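[corkier-build] Re: Wrist camera mount and the drop task

On the bench list, someone asked last week:

> I have the Clevus controller board in its box and the cables run, but I'm
> stuck on the wrist camera. With the mount at the angle in the wiki I get the
> fingers across the bottom of the view and not much of the table. Is that
> what everyone else has? Also, are you still testing the drop task in the
> simulator before touching the arm in the Cillau shop, or has that been
> given up?

Yes to the first and yes to the second. I'm still working in the simulator in the evenings, on the machine in my garage, and only bringing code to Cillau when it has run through the full set. The wiki angle is the one I use. With the phone held over the dish, the wrist view comes out like this:
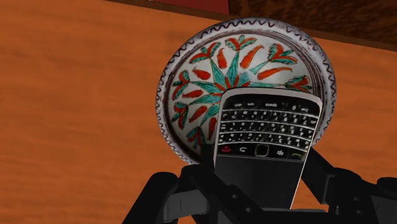 Posted to corkier-build from the Cillau shared workshop, 2018-05-26

You lose the near side of the dish behind the phone and the fingers. I tried tilting the camera up to get more table and it made things worse, because the rim is what the Oláh scripts look for and the far part of it moved too close to the top. Leave the mount alone and fix the crop in software. The phone is a good test part for this. It is flat and dark, close enough to the color of the fingers that a bad threshold will merge them into one blob. If your mask can find the keypad end you are in decent shape.

The current batch is 833 runs. Of those, 207 ended with the phone somewhere other than in the dish, and 68 of the 207 were planner timeouts where the arm never got as far as opening the fingers. I haven't sorted the rest yet. The full log is 2,538 lines and I'll put it in the shared folder with the config file next to it.
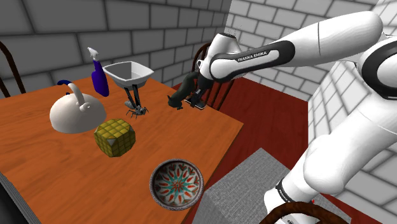 Start poses are the part I would like help with. The Oláh scripts scatter the objects and then check for overlap using boxes, and the boxes are too generous for anything with legs or a handle. You also get layouts that look fine to the checker and are no use as a test. With the dish off by itself near the table edge and the kettle and the cube farther in, the arm has a clear way down and the run tells you very little about avoiding things. I want a setting that puts at least one tall object close to the dish. If anyone wants to take that, the function is short and the comments are up to date.

The side camera is a different problem. It sits low behind the base and for some arm poses the big link fills the middle of the picture. I have kept it anyway, as it still shows the fingers and the dish on the left.

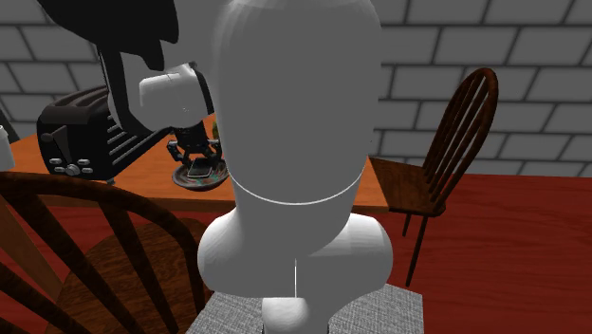

Side camera: fingers over the dish, toaster to the left, phone-size part in the dish.

For the real bench, please check these before Tuesday:

- Clevus firmware matches the version in the config file. The older one reads finger width in the wrong units.
- Cable slack at the wrist with the arm stretched out - mine pulled tight at full reach and I had to redo the clips.
- Emergency stop is within reach of whoever is at the keyboard.

I also need the 3 mm hex driver back if it went home in somebody's bag. Replies to the list, please, so the answers end up in the archive.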